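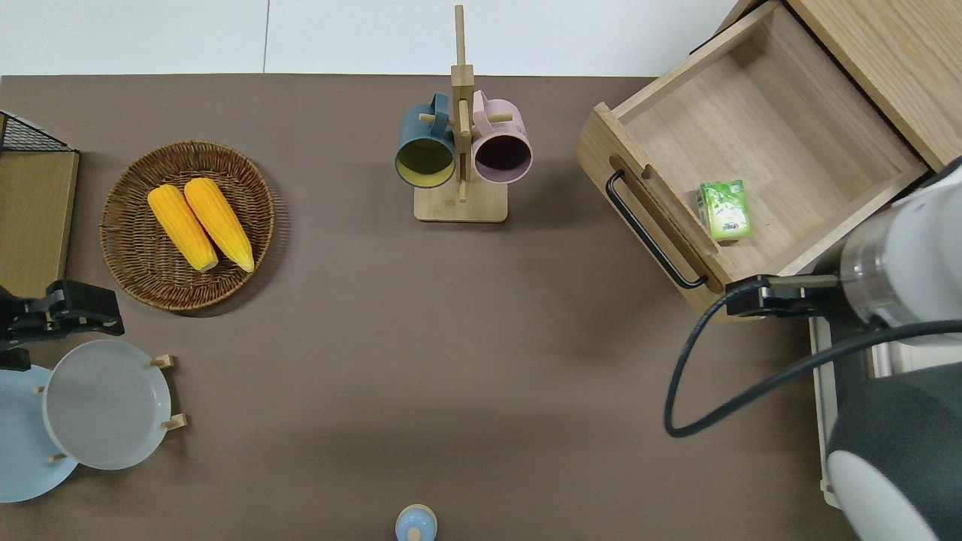
Cable drag fault

Cable drag is a fault in tabletop robot arms, and a wonderfully sneaky one! The cable running from gripper to arm hangs in a loop, and if that loop catches on a handle or a peg, it tugs the gripper off its path. On kitchen-style tables with drawers, mug trees and dish racks, there is plenty to catch on.

The best-known case is the Stotanari drawer trial at Bevan, where 16 of 2166 runs ended in a drag stop. Three of those pulled the drawer clean off its runners – a surprise, as the force limit had been set with the cable tied back.

Later Stotanari arms use a shorter loop and a clip at the wrist.

See also: Emergency stop, Force limit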